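Bench Notes: two weeks with two sets of fingers

Hello again from the back half of the building, where I've spent the last two weeks swapping fingers on and off the same arm and getting very fast with a hex key. Some of you asked after the last newsletter why we hadn't settled on a gripper yet. Fair question! We had it down to 2, the Brirkex with its long flat fingers and the Utow with the short curved ones, and I kept changing my mind depending on what I'd had it pick up that morning.

So I stopped guessing and made a proper list. Cups, bowls, a colander, bags of rice, and the thing everybody groans about, bamboo steamers. I love the steamers as a test (I may be alone in this). They're light, they're round, the rims stick out a little, and if you squeeze one tier too hard it goes oval and the one on top of it doesn't want to sit right anymore. Leopoldo Bermúdez wrote the little script that logs every try, and by the end of it we had 143 attempts in the file, split as evenly as I could manage between the two grippers.

The Brirkex came with bare fingers, and bare fingers on bamboo are hopeless. They skate. I tried thin rubber first and that grabbed so hard it wouldn't let go cleanly, so a tier would ride up with the finger when the gripper opened and then drop. Shaimaa Alaoui suggested wrapping the fingers in something soft and white so we'd also see them better on the wrist camera, and that's the setup I've been running ever since. It isn't pretty and I redo it more often than I'd like. The tips go first, always the tips. 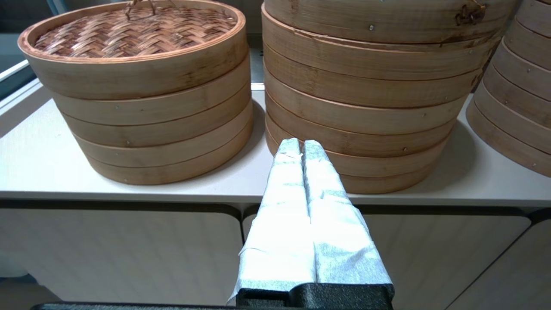

Why not just put a suction cup on the arm and be done with it?

Suction needs a smooth patch to seal against, and woven bamboo leaks air all over. We did borrow a cup for an afternoon, and it was lovely on plates and useless on lids.

Back to the fingers. The Utow is the nicer piece of hardware, I'll say that up front. It closes more smoothly, the cable comes out the side where it can't snag, and the force setting does what the manual says it does. On cups it won easily. But those short fingers mean the whole gripper body has to get in close, and when things are standing next to each other on a counter there just isn't room for it. I bumped a neighbor over and over. Long flat fingers can slide into a gap and stay out of trouble, and for kitchen work that matters more to me than a smooth close.

The camera was the other half of the headache. With the Utow mounted, the wrist camera mostly looks at the gripper's knuckles. With the Brirkex I can follow the fingertips right up to whatever they're going for, and when a grab fails I can usually go back through the recording and tell why. Lenka Procházka moved the camera bracket back 18 millimeters to see if that would rescue the Utow, and it helped a bit, but then the tall stuff ran out of the top of the picture.

We also changed controllers partway through, which I know is bad manners in a comparison. The old Kollár box kept dropping its connection, so I redid the affected tries on the Numlow and threw the earlier ones out. Please don't write in about it, Svetozár already has.

My pick for now is the Brirkex, wrapped, with the force turned well down. If you're running one yourself, start lower than you think you need and come up slowly, and do the wrapping with the fingers off the mount. I did it in place the first time and taped one finger to the other.

Next up I want to try a silicone sleeve that Nabila El Fassi is molding for us, which should last longer than my wrapping jobs. If it works I'll bring both sets to the open bench in October and you can try them on your own dishes. Bring something awkward!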